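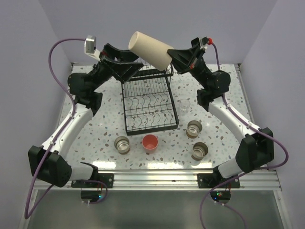 Search this book
Enter keywords Go

Chapter 3
What a Survey Can and Cannot Tell You

December 13, 2021
By the Ristell Course Team

Most people believe a number more readily than they believe a sentence. Tell a neighbor that folks in Clidoveck dislike the new bus route and she may shrug. Tell her that 2287 residents were asked, and she will probably repeat it at dinner. She has learned very little from that figure, and this chapter is about why.

Take the Clidoveck transit survey, which we will return to in the exercises. The town mailed a card to every household on the Ramell side of the river and got 2287 of them back. The local paper called this "a huge response." Huge compared to what? The paper did not say how many cards went out, and it did not ask who threw theirs away. People who are angry about a bus tend to find a stamp. People who ride it without complaint, or never ride it at all, tend to leave the card on the counter until it gets lost.

A large sample does not fix this. It only gives you a more exact picture of the people who chose to answer. A small sample drawn by chance from the full list of households might well have served the town better — though it would have made a duller headline.

Then there is the wording. The card asked, "Do you agree that the Doucette Street stop should be saved?" Try answering no to that without feeling a little mean. A second version, tested later on 22 riders, asked whether the stop should be kept or moved two blocks east. Support looked weaker. We would not lean on 22 riders either, but the gap should make you suspicious of the first result.

In this chapter you will learn to ask three things of any survey: who was on the list, who answered, and what exactly they were asked. Reports often leave out at least one of them. Sometimes that is carelessness, and sometimes the missing piece is the one that would have spoiled the story.

3.1 Populations and Lists

Before anyone can be sampled, somebody has to decide who counts. A list of households is already a choice — it leaves out the commuter who changes buses in town twice a day and sleeps somewhere else.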